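I came home from robotics club on Tuesday, January 15, 2019 with cold coffee in my thermos and a grin I couldn't quite put away, so bear with me while I go on a bit. We've been sending our little delivery robot around the simulated city plaza, and it has won my whole heart.

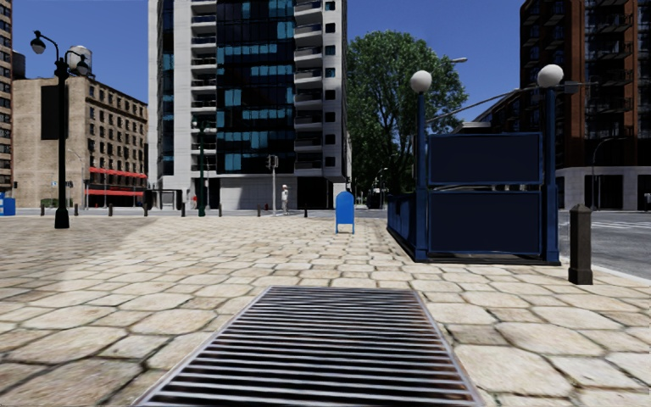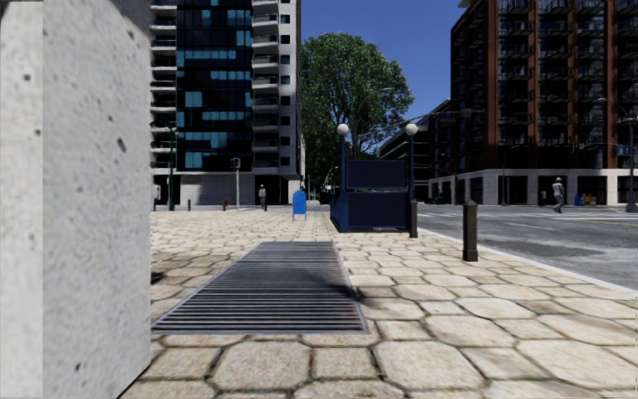 Two views of the plaza

Our entry for Flilusdale in June is called Sturnis (Hadi Shboul picked the name, and I've given up asking why). The task is to reach the subway entrance without bumping into anything, and the grates are what keep us up at night - the planner still treats them like open holes! Nizar wants 100 clean runs before we touch the real wheels. We have 23. I brought cookies anyway, and next week we try his new cost map.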